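Visit to the screening laboratory at Ilitcombe

I work as a lab technician in a small hospital, and in July I had the chance to join an open day at the Flodell laboratory in Ilitcombe. They do bowel and cervical screening for the whole district. I went because our own hospital will soon send its samples there, and I wanted to see where they go.

The train arrives at 8.40 in the morning and the bus to the laboratory leaves from the other side of the station, so do not wait at the front as I did. At the reception we received a badge, a white coat and a paper with the rules. Phones had to stay in the locker during the sample rooms.

The first room is sample reception. The kits come by post and by van, and on a normal day 725 of them are opened before lunch. Each one gets a second barcode, and a person checks the date written by the patient. If the date is missing, the kit cannot be used and a new one is sent to the home. I was surprised how often this happens. Our guide told us that in the last year 3,796 kits were sent back for this simple reason, and now they print the date box in a stronger colour.
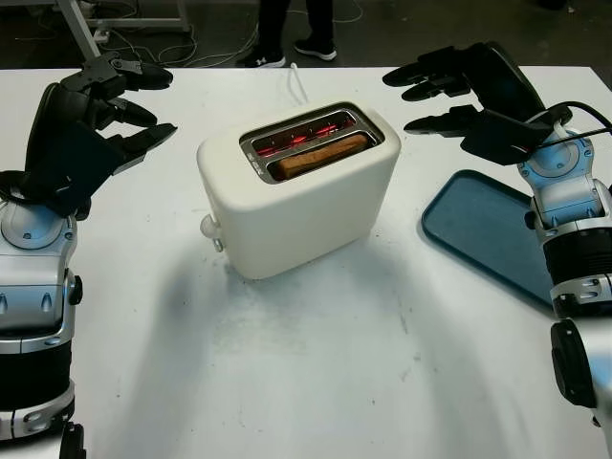
The test for hidden blood is done on two analysers of the type Tromow, which run from six in the morning. The sample is mixed with a liquid that contains antibodies, and the machine measures how cloudy the liquid becomes. I asked what happens near the limit value, because in our hospital we repeat such samples. They do not repeat them, but they run control samples at the start, in the middle and at the end of each shift. One visitor asked how a control differs from a patient sample, and the guide compared it with a slice of bread in a toaster: you know what one slice should look like at a given setting, so if it comes out too dark, you look at the toaster first and not at the bread. I will use this with our students.

After the coffee break we saw the cervical screening part. The samples are first tested for the virus, and only the positive ones go under the microscope. This has changed the work very much. The microscope room has places for more people than it needs today, and part of the staff has learned molecular methods instead.

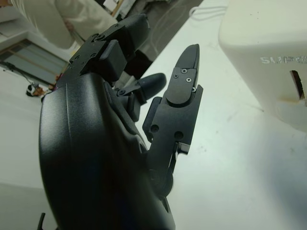
A black robotic hand beside a white tabletop.

In the afternoon there was a talk about the Đoàn study, in which the laboratory takes part. It compares a reminder by letter with a reminder by text message for people who did not return their kit. They have 875 participants until now and the results are not ready, so we saw only the plan. I found the talk a little long, but the questions after it were good.
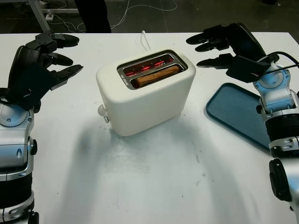
Practical information for visitors

The group is limited to 23 persons, and you must write to the laboratory in advance. Bring closed shoes. The canteen takes only cards, and the soup is better than the sandwiches. The last bus to the station goes at 16.50.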